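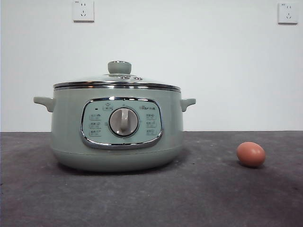

Marchetti Wine Shop Hides the Labels, and the Prices, for October

GADUNHOLM – Marchetti, the downtown wine shop, will spend October selling wine to people who have no idea what they are buying. The shop says this is how most of us buy wine already, but with bags over the bottles it will at least be official.

The Kindari Blind Shelf goes up at the front of the store with 200 bottles in plain brown paper. Each bag carries a number and a short note on taste, such as "tart, light, fine with fish" or "heavy, drink with someone you like." Grape, country and vintage stay hidden until checkout, and so does the price, although no bottle will ring up at more than the limit the customer names at the door.

Kindari, the importer supplying the shelf, picked the wines from 480 samples over the summer and describes the work as difficult. Tasting notes were edited by Eteris, a local design studio, which removed the word "minerality" 281 times.

Customers who guess the grape correctly on three bottles in a row win a corkscrew. Customers who guess wrong on three in a row may also have a corkscrew, while supplies last.

Tastings start at 6 p.m. each evening the shop is open. Spitting is allowed. Buckets are provided, and the shop asks that they be used.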